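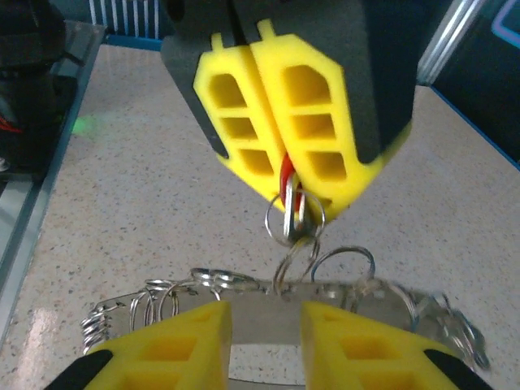
Fourteen years of tattooing and the question I still get most is "will it hurt on the ribs." Yes. It will hurt on the ribs. Anyway, a thread about lettering, which hurts me.

Somebody came into Triltus in January wanting a whole poem down her forearm. 161 words. I counted them twice, hoping for a different number.

I love words on skin. I also love them at a size where the letter e is still an e in ten years. Ink spreads. Every tiny loop is on its way to becoming a dot.

So I printed the poem at the size it would need to be and wrapped it around her arm. Then around the arm again. Then we both looked at her leg.

We got it down to 2 lines. She picked them in under a minute, so I suspect she knew all along which ones she wanted.

Next problem: the font. She'd brought a screenshot of a wedding invitation. Very pretty. Hairline strokes, lots of swoops, and an r that could pass for a v in court.

I redrew it by hand over three evenings. Opened up the loops, thickened the thin bits, gave the r a personality of its own. Sibusiso Kruger at the next station said it looked "the same as before." Thank you, Sibusiso.

Spelling check: I read it, she read it, Lungile Sithole on the front desk read it backward, one word at a time. Backward is the way to do it. Your brain can't autocorrect a sentence that makes no sense.

Lungile found a missing apostrophe. I've been insufferable about apostrophes for years, so you can imagine how that afternoon went.

Stencil went on crooked the first time. Wiped it, shaved the one patch I'd missed, put it on again with her standing up and arms hanging. Arms twist when you lay them on a rest. Straight on the chair, diagonal at the bus stop.

Needling time was a bit over an hour. Drawing time I'm not telling you, my accountant might be on here.

She's back for a check once it's healed. She has asked whether the third line would fit on the other arm.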